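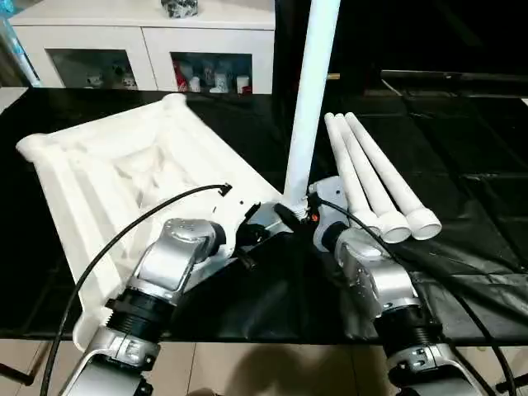 Durkutau puts together other people's furniture. The workshop, on the edge of Nollurden, takes in flat-packed plastic goods, assembles them, checks them and passes them on to hotels, day care centers and rental companies that don't want to do it themselves. It turns out 200 finished pieces in a normal month and more in June, when the outdoor orders come in.

The owner started the business after nine years in a hardware store, where she ran the returns counter. She agreed to talk on the condition that we keep her name out of it. She says she gets enough calls from people with a bag of leftover screws.

"At the returns counter I saw the same thing every week," she said. "Somebody brings back a table and says it wobbles. You turn it over and a leg is only halfway in. There's nothing wrong with the table. I'd fix it on the counter and they'd take it home again."

Most of what comes through is white molded plastic: bases, poles, tubular legs with round caps on the ends, threaded fittings to join them. The line she handles most is one she calls the Russo, after the name on the cartons. She likes it well enough. The molding is good, she said, and the ribs underneath are where they should be. Her complaint is with the packing.

"They ship the base standing on its edge. If it sits in a warm warehouse for a month like that, it can take a bend. You lay it down and one corner is in the air. People think it's ruined. Usually it isn't. Leave it flat overnight with something heavy on the high corner and look at it in the morning."

And if it hasn't gone down by then?

"Then give it another night. If it's still up after that, it goes back. I've had people try to pull it flat with the fasteners. You can do that, and it will look fine, and then the plastic cracks at the hole some time in the winter."

She is particular about the table surface. White plastic shows every scratch, and it picks up dirt from bare wood or cardboard that is hard to get out of the grooves. Her rule is that nothing white goes down on a bare tabletop. At home, she said, a clean moving blanket or a plastic sheet will do. She prefers black for the plain reason that a dropped white part is easy to find on it.

"Small dark hardware is the other way around. You lose it. So that goes in a dish. I don't care what dish. Mine is an old cat bowl."

She also wants a cloth within reach, white if possible. Colored rags can leave a mark when they are rubbed on warm plastic, and she learned this with a red one and a customer's brand-new base.

The order of work is where she and the printed instructions part ways. The sheet in the Russo carton has you fit the legs first, flip the base and add the pole last. She puts the pole in early, at least loosely.

"The pole tells you if the base is right," she said. "Stand it up, don't tighten it, and step back to the other side of the room. If it leans, you want to know that now. When everything is tight and it leans, you're taking the whole thing apart."

A slight lean before tightening doesn't worry her. The fitting has some play in it and most of that goes away once the collar is snug. She turns the collar by hand until it stops, waits 5 minutes and tries it again. The second try nearly always gives her a little more.

"That wait isn't in the instructions either. I asked the supplier about it and they said it wasn't needed. Maybe it isn't. I still get that little bit more." 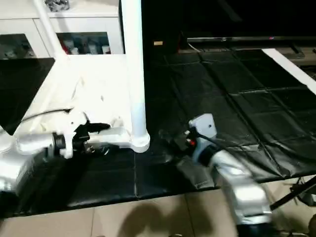
Tools come up less than you would expect. She keeps a rubber mallet, which she doesn't let new people use in their first month, and a set of plain wrenches. No power drivers go near plastic threads in her shop. A stripped thread in a molded part can't be repaired in any way she would put her name to, and the replacement base from Filtel, her parts supplier, costs more than half of what the finished piece sells for.

"A thread that's started crooked feels tight right away," she said. "That's how you tell. A good one should go easy for the first few turns. I tell people to turn it backward first until they feel it drop, and then go forward. My grandmother closed jars like that."

She lays the legs out side by side before she touches any of them, all pointing the same way, with the caps lined up. Part of it is to see that they match. Cartons get mixed at the warehouse and the lengths in one line are close enough to fool a person holding them one at a time. The caps get checked at the same stage. A loose cap is pressed home against the table with the heel of the hand, and a cracked one is swapped out.

"Do that before the legs go on. Once it's standing up, you're on the floor with your head under it."

The finished pieces are tested with weight. For the bases she uses sandbags, 800 pounds of them in total, stacked by the door and shared between jobs as needed. No single piece gets anything near that. She puts on what the label allows, leaves it while she eats lunch, and looks at the joints when she comes back.

Her biggest order so far was 990 pieces for a chain of vacation rentals, and she said she would not take another that size. The storage was the trouble. An assembled pole and base takes up far more room than the flat carton it came in, and for most of that spring there was no way to walk straight from the front of the shop to the back.

"We had them in the hallway. We had them in the restroom, nearly. I was climbing over poles to answer the phone."

These days finished work leaves the same afternoon if a truck can be had. Poles travel separately, wrapped in sheets — she buys hotel seconds for this — and are fitted at the other end, which means some of the work gets done twice. She charges for it and most customers agree to it. The ones who want everything delivered standing have to send their own truck.

Asked what people at home should do before they start, she thought for a while.

"Clear a bigger table than you think. Get everything out of the carton and cut the carton flat so you can see there's nothing left in it. There's usually a bag taped inside a flap. I've had people drive all the way out here for a bag that was taped inside the flap."

She takes drop-in repairs until 4 p.m., and asks that you bring the instruction sheet if you still have it.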